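Giving up the second freezer

2019-06-09

We sold the chest freezer in the garage. It cost us 700 new, and the man who came for it paid 100 and brought his own hand truck. I had been meaning to do this since last July.

The trouble was that I cooked for the freezer. I made double batches of soup, labeled them, and then we ate something else. When I emptied it I found 21 containers of lentils.
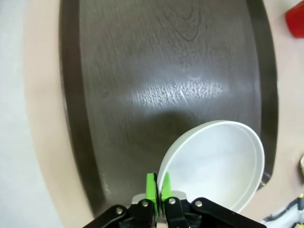
White bowl, brown tray.

My new rule is to cook for two days and stop. Fouad Awad, who lives across the hall from my sister, has done it this way for years and he shops almost every evening. I can't do that — the nearest store is a long drive — so I go twice a week and buy less each time. Onions, rice and eggs stay in the house. The rest gets used or it doesn't get bought.
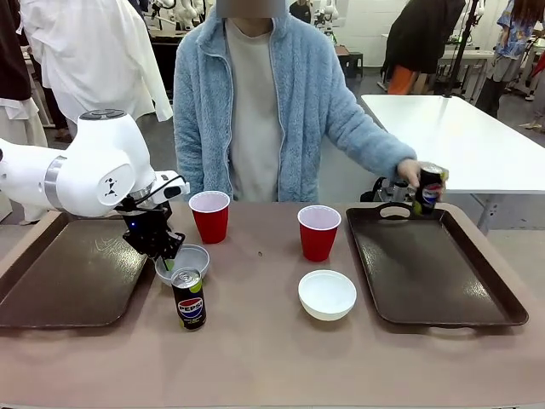
Bread was the hard part. A loaf goes stale here by the third day, and I used to freeze half of it as soon as I got home. Now I buy the small loaf and make toast with the end of it. I still have the little freezer over the fridge, which holds ice, peas and one bag of the lentils.

The electric bill hasn't come yet. I'll add the number to this post when it does. The garage has room for the bikes now, and I need to find hooks that will hold them.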